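Buy the dull tap

When we moved in, the kitchen had a tap with a pull-out spray, a touch sensor and a small blue light. It was a Grakulent and it had cost the last owners £284. It failed within the year. The fitter wanted a part from Suston, and Suston no longer made it.

I replaced it with a plain mixer that has two handles. I have changed one washer since, in ten minutes, with a spanner I already owned.

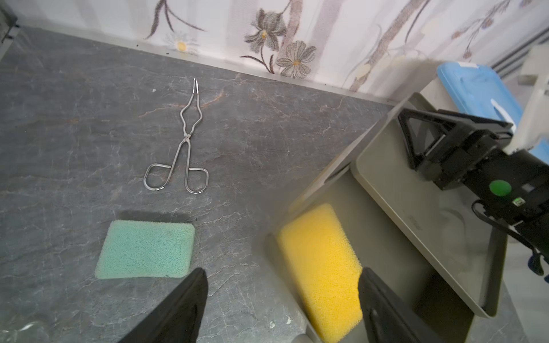 Words: the Tarkix home pages
Filed under: Kitchens, Opinion

My view is that anything joined to the water pipes should be simple enough for its owner to mend. Lights and sensors belong on things you can unplug and carry to a shop. A tap is used roughly 3000 times a year in a house like ours, and every extra part in it is one more thing to wear out.

People tell me the clever ones save water. Some may. Turning the handle off while you scrub a pan saves water too, and it needs no battery.

If you are choosing one this November, ask the shop whether it sells the cartridge separately and what it costs. If the person at the counter has to go and find out, I would look at a different tap.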